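## 4. Setting Up the Utensil Basket

The Dollska utensil basket holds chopsticks, spoons and small kitchen tools upright after washing. It ships without a drip tray. If you ordered the tray separately, fit it first (Section 3) and then return to this page.

### 4.1 Before first use

1. Remove the paper sleeve and the sticker from the base. Soak the base in warm water if the sticker leaves glue behind.
2. Wash the basket by hand with dish soap. Run a bottle brush through the slots from the inside out.
3. Rinse and let it dry upside down on a towel.
4. Check the rim for molding burrs. A small burr can be taken off with a nail file. If the rim is cracked, do not use the basket. Contact Oten customer service and quote part number 1103.

**CAUTION:** Do not put the basket in the oven, in the microwave or on a warm stovetop. Keep it out of water hotter than 80 °C.

### 4.2 Choosing a place

1. Set the basket on a flat, level surface. A table, counter or wide shelf will do.
2. Leave enough clearance above it to lift out your longest chopsticks without tilting them.
3. Keep the slots clear. Do not push the slotted part against a wall or a stack of dishes.
4. On a tablecloth, smooth the fabric under the base before you load the basket. A fold under one side can make it lean.

**Note:** Utensils that are still dripping will wet the cloth through the slots. Use the tray or a folded dish towel until they have dried.

### 4.3 Sorting the chopsticks

Sort on the table before loading. Wood and bamboo chopsticks vary in length and taper even within one set, and mismatched pairs are easier to spot lying down.

1. Lay the chopsticks flat with the thick ends toward you.
2. Group them by color, light with light and dark with dark.
3. Within each group, line up the thick ends and compare the tips. Put sticks of equal length together as a pair.
4. Set aside any stick that is split, warped or rough at the tip. Rough tips can be sanded lightly with fine paper and wiped down. Split sticks should be thrown out.
5. Keep single sticks for stirring or for use as plant stakes.

### 4.4 Loading

1. Start with the tallest items and stand them in the corners.
2. Add chopsticks one at a time, tip down. Lower each stick past the rim before letting go, so that it does not catch in a slot.
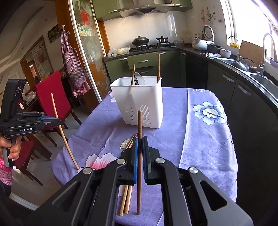
3. Place the second stick of each pair beside the first.
4. Put spoons and other wide items in last, toward the middle.
5. Stop when the sticks no longer move freely. A tightly filled basket dries slowly, and damp wood may develop dark spots.

**CAUTION:** Knives and skewers do not belong in the basket. Store them in a block or a closed drawer.

### 4.5 Weekly care

1. Empty the basket and tap it over the sink.
2. Wash it as in 4.1, paying attention to the inside corners of the base.
3. Wipe white film from the slots with diluted vinegar, then rinse.
4. Dry the basket fully before reloading.

For replacement trays, see the parts list in Section 7.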